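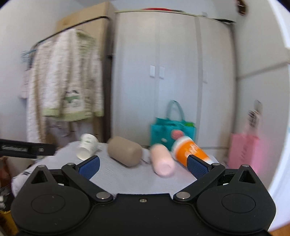
The Long Table at Birnden

Residents of Birnden have eaten together at the end of every September for longer than the town's records can confirm. The earliest written mention is a bill for bread, kept in the parish office, and it speaks of the supper as something already well established. Today the event draws guests from the whole of the valley. Seats are free, and places are given out in the order in which households apply.

The supper was nearly lost. When the Albers mill closed, many families moved away to find work, and for 8 years the tables stayed in storage. Its return is largely the work of Hildegard Ruppert, a retired school principal who had attended as a child. She wrote to every former resident whose address she could find and asked for one thing: a recipe they remembered.

The replies filled two boxes. Many described the same dishes in different ways, and several correspondents held firm views on the correct amount of caraway in the cabbage. Ms. Ruppert kept every version. "I was not going to settle an argument that my grandparents had failed to settle," she says.

A Meal in Four Parts

The order of the meal follows the old pattern. Soup is served at 4 in the afternoon, while there is still sun on the square. Cold dishes come next, then a hot course of cabbage, potatoes and smoked pork, with a barley dish for those who do not eat meat. Plum cake closes the meal, usually after dark.

Families are asked to bring their own cloths and cups, a custom that dates from years when the town owned neither. The result is a table that changes every few feet – linen beside cotton, good china beside picnic ware. Guests are seated away from their own households for the first two courses. Newcomers sometimes find this rule uncomfortable, but the town has kept it, and a number of lasting friendships are credited to it.

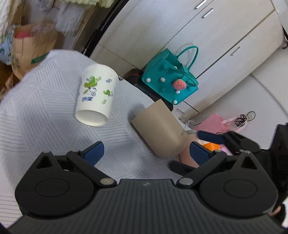 Paying for the Supper

Costs have risen steadily. Last year the food alone came to 2290 euros, met by a collection at the plum cake course and by the sale of a small recipe book. Jörg Teuber, who runs the bakery in neighboring Endik, supplies around 40 loaves at the price of the flour. He has declined all offers to have his name printed on the menu.

The town council has discussed charging for seats and has twice set the question aside. Its present view is that a modest fee would bring in little and would discourage the older residents for whom the supper was revived. A further proposal, to move the event indoors to the former mill, remains under review. Ms. Ruppert has asked that any decision be put off until the roof has been inspected.

Applications for this year's supper may be made at the Birnden town hall until the end of August.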